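5/13/21

Woke at silly o'clock with the blackbird going, gave up on sleep and took my tea down to the allotment in the flask. I do love it at that hour (even in a coat!) because you get the whole place to yourself apart from the cats, and I'd been itching to see whether the beans had come through the cold night. Half of them have. The other half look like something you'd find at the back of the fridge. I left the fleece off two nights ago, like a fool, after telling everyone else to keep theirs on, so that's me told.

Resowed the gaps straight away with what was left in the packet. Then I did the carrots, which I always leave too late, and thinned the beetroot, and stood for ages looking at the corner where the rhubarb used to be and wondering what to put there. Sofia Frade says gooseberries. Sofia says gooseberries to everything. She has given me two bushes before and I've killed both, and I'm not sure I want a third on my conscience.

She came down mid-morning with a bag of seed potatoes she couldn't fit in, and we had a good long natter across the path. Her Patrício has got his driving test through at last, for October, which feels like a hundred years off but he's over the moon. He's been practising in her old car, round and round the trading estate behind Sandidden, and he's got as far as reversing round corners without her grabbing the door handle. She asked if I'd take him out a few times and I said yes before I'd really thought about it. I haven't reversed round a corner on purpose since I passed mine!

Potatoes: I put them in the rhubarb corner in the end. So that's that decided, at least until they come up. They're a red sort, she'd lost the label.

Home for lunch, cheese on toast with the last of the green chutney, and then the great water bill saga. I have been on the phone to Mirnex for 40 minutes. Forty! They've got me down as using 600 litres a day, and I live on my own and have a bath on Sundays if I remember. The girl was very nice about it and asked me to go and read the meter while she waited, so out I went in my slippers with a torch and a dinner fork to get the lid up (full of earwigs, ugh), and shouted the numbers to myself all the way back up the path so I wouldn't forget them. It seems they've been reading next door's. She's going to send a form. I said couldn't she just change it, and she said no, there's a form.

I was so cross after that I cleaned the oven. Well, I cleaned the door of the oven. You can see through it now.

Natália Pinheiro rang about four, she's got her second jab booked and is being ever so brave about it, though she was poorly for days after the first. I said I'd do her shopping if she's laid up. She read me the list there and then, in case, and it had three kinds of biscuit on it. We talked about going to the coast when we're properly allowed to sit in somebody's front room again, maybe the same boarding house as last time with the enormous breakfasts, if it's survived. She thinks it has. I looked it up afterwards and the number just rings and rings, so I'll try again next week, early, before they're busy with the rooms.

I've been thinking about Mum a lot today, I don't know why. Possibly the potatoes. She always put hers in on Good Friday whatever the weather was doing, snow or anything, and she'd stand at the kitchen window afterwards with her hands round a cup, looking at bare soil as if it might do something. I found I was doing exactly that this morning with my flask. I've got her trowel still. The handle's been replaced twice, and I need to oil it again before it splits.

Supper was leek and potato soup because the leeks are all going to seed and have to be eaten. I'm down to the last row, thank goodness. Imen next door had a bowl over the fence and sent back a plate of those little almond biscuits of hers, four of which have gone already, and I haven't even got my glasses on to watch the film she lent me. It's a long one, with subtitles. I might save it for tomorrow and read instead. I'm up to page 200 and something of the big fat lighthouse book and I still can't keep the two brothers straight, so I may have to go back to the beginning of the chapter where they fall out over the boat.

It's come on to rain now, proper steady rain, just when I'd emptied both watering cans over those carrots. Still, it'll do the beans good, and the fleece is on tonight, pegged down at all the corners with bricks on top. I went back after supper specially.

To do tomorrow: post Natália's card, ring the boarding house, look for the oil, find out when the dump is open and whether you still have to book a slot. And string! I've been out of string since Easter and keep using old tights.

Right, bed. Hot water bottle in May, and I'm not even sorry.

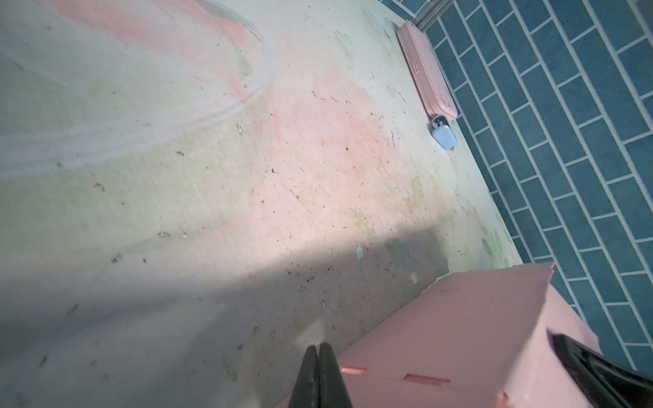
Page 332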